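Search this site
Type and press enter

Reading time: 2 minutes

March, evening

Today I finished the second colour of the hall. I write it down while my arms still remember it. The first colour was called "oatmeal" on the tin and it looked like old teeth, so I went back to the shop in Flendstead and paid 189 dollars for a better one. The girl there was patient with me. I said "matt" and she heard "mat", and for one minute we were both looking at carpets.

My mother telephoned at lunch. She wanted to know if I eat soup. I said yes, which was half true. She told me that in Cikine the river is already brown and high, and that my uncle has moved his hens to the upper yard, all of them in one morning, very angry. I miss this kind of news. In my street the neighbours tell me about parking. 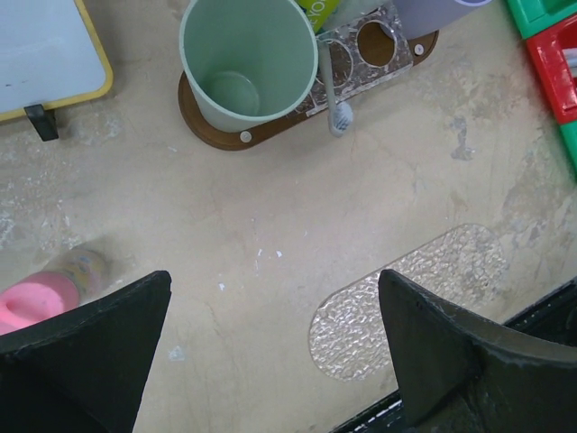

Clear plastic, rounded at both ends.

After lunch I studied for the language test. I have trouble with "would have been" and with the word "quite", that can mean very or not very. My teacher says I should read it by the tone, but my exercise book has no tone. I wrote 800 words about my favourite season and crossed out many of them.

At five o'clock I walked to the post office with the parcel for Hladun. The light was yellow on the roofs and somebody was frying onions. I was happy then, for no special reason. Tomorrow the skirting boards.

Comments (2)

Tamara Moroz: My hens hate moving too! Please show us the colour of the hall.

gumtree_lane: "Quite" is hard for me also and I was born here.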